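Work and Automation, Unit 6
When a robot joins the kitchen staff: the Calby case
Instructor: Evanthia Sarantis
Handout for Thu 1 April

Read this before class. Bring the task sheet you filled in last week for your own job or a job you know well.

Background

Calby runs a central kitchen that supplies lunches to schools and offices. On a normal weekday it sends out 3,528 meals on reusable plates. All of those plates come back, get washed, and have to be checked, sorted by size and stacked before the next morning. In October the company started a trial of two-armed robots for the sorting work. The supplier is Clirau.

Before the trial, plate return was done by a crew on the late shift. The job was never written down in detail. The job description had one line: "clears, sorts and stacks returned tableware." When the supplier asked for a list of the steps, the shift lead, Kosmas Petridis, spent two evenings writing one. His list ran to four pages. It covered things like how to tell a stain from a scratch, what to do with a plate that rocks when set down, and when to stop stacking and start a new pile.

Keep that in mind for the first discussion question. A short job description is common for work that is thought of as simple, and it tends to leave out the judgment calls.

What the robot does

The task in the trial is narrow. A plate is on a table. The robot has to take hold of it, lift it, and put it on the right stack. A person can do this while talking to someone across the room. For a machine with fingers, a flat plate is a hard object. The rim is low, there is little to get a grip under, and pushing from one side can make the plate slide away. 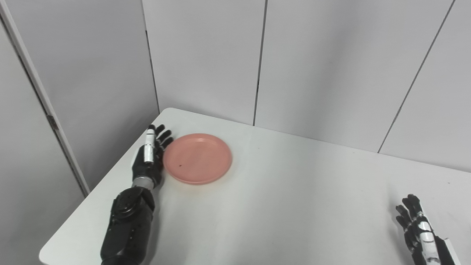

Figure 1. Plate handling with two robotic hands. The fingertips of the left hand are at or very near the rim.

Look at the plate in Figure 1 again when you get to the section on inspection. There is a small dark speck on it. A sorter on the old crew would have had to decide whether that plate goes to the stack or back to the wash, and the robot's task as first written did not include that decision.

What changed for the crew

The late shift had six people when the trial began, and it still has six. Their work is different, though, and the changes did not fall evenly.

Two people became cell operators. They start the robots, clear stoppages and log errors. They had 2 days of training from the supplier and a small raise. Both say the work is easier on the wrists and shoulders. Both also say it is harder to leave for a break, as a stoppage can come at any time.

Three people moved to inspection. They look at plates all evening. In the old arrangement everyone rotated, so no one spent a full shift on it. Debora Colombo, one of the three, told our class visitors that her arms are less tired and her eyes are more tired. She asked for rotation to be brought back, and it was, on a trial basis.

Kosmas Petridis kept the title of shift lead. He now spends part of each evening on reports. During the first month the robots logged 390 stoppages, and each one needed a cause code and a short note. That work was not in anyone's plan – it was added when the first reports came in blank.

The money side

Calby's operations manager, Aurélien Delaunay, gave us the monthly service fee: 1,485 per robot. He compared this with wages for the hours of sorting saved. His sheet did not include the time spent on error notes or the extra inspection hours. You do not need to decide if the trial pays off. You need to be able to say what belongs on the sheet and who should be asked.

Terms to know

Task: one piece of work with a start and an end.
Job: the bundle of tasks one person is paid for. Automation usually takes tasks out of the bundle and puts others in.
Residual work: whatever is left for people after the machine has its share.
Tacit knowledge: what workers know how to do but have not written down.

For discussion

Which items on the Petridis list are judgment calls, and which could be turned into a rule?
Who gained from the new split of work, and who lost something? Pay is only one part of this.
Should the crew have been asked before the supplier was chosen? What could they have told management at that point?

Reading for next time: the Kouris chapter on job rotation, first half only. The Burik warehouse case is optional. Written answers are one page, due at the start of class.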